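Keep or bin demos where the pads are lifting?
Catrin Meredith, March 2020

We're recording grasps with a hand-held gripper for our Surnari model. The strips on the inner faces have started peeling along the top. 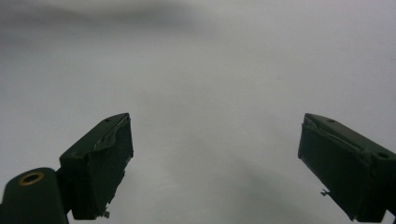
I've got 230 demos so far and can't tell which to throw out. Would you re-record the lot?

Remzi Ersoy

No. Keep them, tag them by pad condition and put new strips on before the next batch. At Stavton we binned 78 and regretted it. 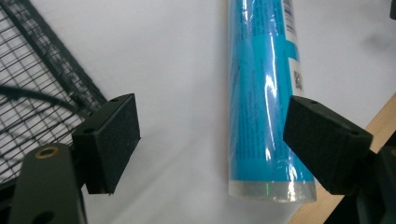 Vary your start poses too. If every demo begins with the object centred, the policy won't learn to correct. Starting with the fingers open and the blue tube nearer the right one, like that, is worth having plenty of.

İlker Erdem

Depends on your grip force. Ours slipped on anything in plastic wrap.
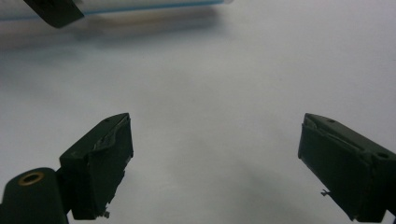
Also check your lighting, grey shadows on a white table gave us grief.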